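Faltholm Two-Arm Kitchen Cell, Simulation Package
Equipment page: setup, upkeep and repair

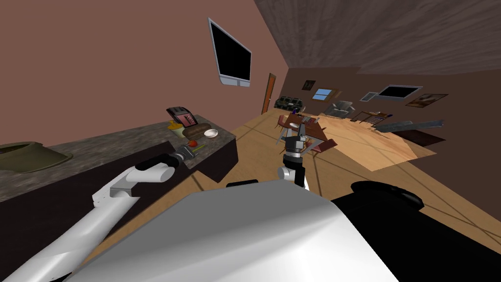

Faltholm package, head camera view: both arms forward, left gripper toward the front edge of the counter, right gripper pointed toward the dining area.

Overview

The Faltholm package is a simulated two-arm robot placed in a furnished kitchen and dining room. It is supplied as a robot model, a room model, a controller profile and a set of check scripts. Sites use it to try out arm motions and camera settings before loading them on the physical machine. The robot model and the controller profile carry the same joint names as the hardware, so a motion file saved in one can be opened in the other.

This page covers how the cell is set up, what to check between runs, and how to repair the faults our service desk sees most often. It applies to package release 11. Owners of earlier releases should update before following the steps here, as the settings files were renamed in February.

What is supplied

Robot model with torso, two arms and two grippers
Room model with counter, sink, dining set, seating and wall fittings
Loose objects for the counter, including bread and an apple
Controller profile, left and right arm
Head camera profile
Check scripts: joint sweep, gripper cycle, camera level, contact test
Printed setup card

Room layout

The counter has a speckled gray top over a dark brown lower cabinet. The sink is let into the countertop, and the loose objects are placed farther along. The dining table stands out in the room on the wood plank floor. A rug lies across the center of the floor.

All fixed furniture is locked by default. Leave it locked unless your task moves a chair or opens a cabinet. Each unlocked item adds to the solver load, and dining chairs are the worst for this on account of their slatted backs. If a chair must move, unlock that chair only and lock it again when the task is finished.

First setup

1. Copy the package to a local drive. Do not run it from a network share.
2. Open the room model by itself and let it settle. Loose objects should come to rest on the counter and stay there.
3. Close the room, open the robot model by itself, and run the joint sweep on each arm. Run left first.
4. Load room and robot together. The base anchor should snap to the floor marker. If it does not, type the marker position in by hand from the setup card.
5. Load the head camera profile.
6. Run the camera level script and write down the roll value it reports.
7. Run the gripper cycle for 200 cycles on each side.
8. Save the result as your site baseline. Make this file read-only.

Camera roll

The head camera takes its orientation from the neck joint, and the neck joint has its own zero offset. When that offset is wrong the whole room leans in the view, with floor, walls and ceiling running on a diagonal. The arms can still follow their joint commands correctly in this condition, so a good joint sweep does not clear the camera.

A tilted view may also be a commanded head pose. Check the pose file first. If the commanded roll is zero and the view is still tilted, reset the offset:

1. Stop the motion server.
2. Open the head camera profile and find the neck section.
3. Set the roll offset to zero and save.
4. Restart the motion server and run the camera level script.
5. If the script reports a remaining error, enter that value with the sign reversed and run it once more.

Do not correct the tilt by rotating the image in the viewer. Rostyslav Savchuk on our service desk has traced several reports of missed grasps to a rotated viewer. The picture looked level to the operator, but the grasp planner was still reading the old offset.

Arms and grippers

Each arm ends in a wrist and gripper with its own contact settings. Left and right settings are kept in separate files and should be compared after every update. Friction values are the ones most likely to drift apart, usually when somebody tunes one side for a task and forgets the other.

Keep the approach height above the counter's front edge at the value on the setup card. Lower values let the gripper touch the edge during a reach. The contact test will flag this as a left or right edge strike and give the step number.

Regular upkeep

Before each working session: load the baseline, let the objects settle, run the camera level script.

Every 1,000 gripper cycles: run the contact test on both sides and compare with the baseline.

After any update: repeat first setup from step 3. Keep the old baseline until the new one has passed.

Clear the log folder when it fills. A full log folder slows the motion server and looks very much like a solver fault.

Faults and repairs

Loose object sinks into the countertop
Collision mesh for the counter has not loaded. Reload the room model. If it happens again, replace the mesh from the original package.

Loose object trembles when at rest
Time step too long. Return to the baseline time step.

Gripper closes but object slips out
Compare left and right friction values. Then check the camera roll as described above.

Arm stops short of target with no error
Soft limit left on from a joint sweep. Clear it in the controller profile and restart the motion server.

Base creeps across the floor
Anchor not set. Repeat step 4 of first setup.

Wall screens stay black
Normal. No video source is assigned in the standard room.

Replacement files

Single files can be requested without buying the package again. Quote the release number and the file name. Requests for the neck section or the contact files should include your baseline, so that we can return a file that matches your site.

Optional items

Stimska contact library, for softer objects
Emstead log reader, for comparing baselines
Second room model, same robot

Service contacts

Setup and baselines: Parvathi Kamath
Faults and repairs: Rostyslav Savchuk
Replacement files and orders: Somtochukwu Oyelaran

Page last revised April 23, 2022. Camera roll section rewritten, edge strike note added.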